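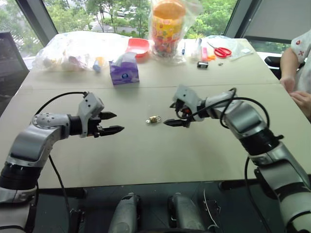 Branwen Morris asked straight off whether we could still get the big choir piece ready for the spring concert, and wow, did that get everyone talking! The short answer is yes. The longer answer took up most of the evening and is written up below.

**Saludo Community Choir, planning meeting, October**

Started at 7:15, with Janelle Aquino in the chair and tea already poured. Last month's minutes were read and passed with one fix (we sang at the Plakitz Street market, and the minutes had us at the library).

## Spring concert

The piece is *Staritis*, the long one in five sections. Altos are in great shape on the first two and the opening really does give you goosebumps now. Tenors would like more time on section three, where the rhythm keeps shifting. Branwen suggested splitting rehearsals so each part gets a half hour alone before we all come together. Everybody loved this, so we start it next Wednesday.

There was a good long discussion about singing from memory. Some people are all for it (you can watch Janelle's hands, you can look at the audience, it sounds freer). Others worry about the fourth section, which has a lot of words and hardly any repeats. Agreed: memory for the first and last sections, folders for the rest, and we look at it again after the holidays.

## Venue

Pendari Hall has offered us the main room and the side room for warm-ups. The sound in there is gorgeous, especially from the back row! Parking is tight on that side of the street, so the flyer should mention the lot behind the bakery. Janelle will confirm the booking and ask if we can get in by 2 for a run-through.

## Money

We have $1,577 in the account after the fall bake sale, a wonderful result. Hall rent and the pianist come out of that. A motion to buy new black folders was put off until we know the price of the printed programs.

## New singers

Nine people came to the open rehearsal and most of them stayed for the whole evening. A couple have never sung in a group before and were beaming by the end. They will each be paired with somebody in their section for the first month. Basses are still short, so please keep asking your brothers, neighbors and coworkers.

## Other items

- Warm-ups will now begin on time, at 7, even if the chairs are still going out.
- The old round from the summer picnic is coming back as an encore. Branwen has the sheet music and will make copies.
- Cookies next time: sopranos.

Meeting closed at 8:50, followed by two very loud run-throughs of the encore in the hallway.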